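Questions about the Rukside clothing swap, answered by the people who run it. If yours isn't covered, write to Kaja Dambrauskienė at the desk address on your confirmation slip.

## Before you come

**Do I have to live in Rukside?**
No. People from Casdale and Sirwood are welcome on the same terms.

**What does it cost?**
Entry is $6 per household. Children under school age come in free.

**How often is it held?**
Twice a year. The winter swap is in January and the summer one is listed on the hall calendar once the booking is confirmed.

**Do I need to sign up?**
Yes, if you are bringing clothes. The hall holds 80 people at a time, so bringers get an entry slot. If you only want to look through what is left in the last hour, just walk in.

## What to bring

**How much can I bring?**
Up to 500 items can be hung or laid out at one swap. Please keep to two full shopping bags each. If you have more than that, ask first.

**What do you take?**
- Adult and children's clothing, washed
- Hats, scarves, belts and gloves
- Bags with working zippers
- Curtains and tablecloths without stains

**What don't you take?**
Underwear, swimwear, used socks, bike helmets, and anything with a strong smell of smoke or mothballs. Shoes are taken at the winter swap only.

**Does it have to be ironed?**
No. Fold it if you can.

**My coat is missing a button. Is that all right?**
Yes. Pin a note to it saying what's wrong. Jailson Cordeiro runs a mending corner and will show you how to sew on a button or fix a hem.

## On the day

**How do the tokens work?**
You get one token for each item accepted. Winter coats earn two. Each item you take costs the same as it earned.

**Can I save tokens for next time?**
Yes. Write your name on the envelope and leave it at the desk. We gave out 290 tokens that were never used last year, and the ones with names on them are still good.

**Can I try things on?**
There are two curtained booths by the side door. Hats can be tried on at the tables.

**What happens to the leftovers?**
Sevim Bozkurt drives them to the Petkov thrift store in Casdale. You can ask for your own things back until closing.
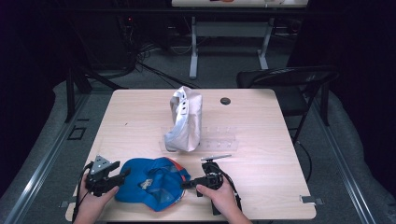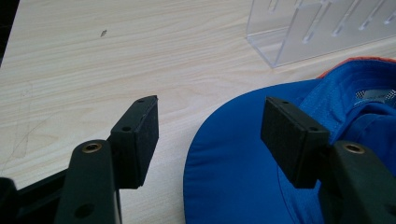
*Page last changed: August 9, 2019*

**Is there parking?**
On the street, and behind the hall after the bakery closes. Please leave the ramp clear.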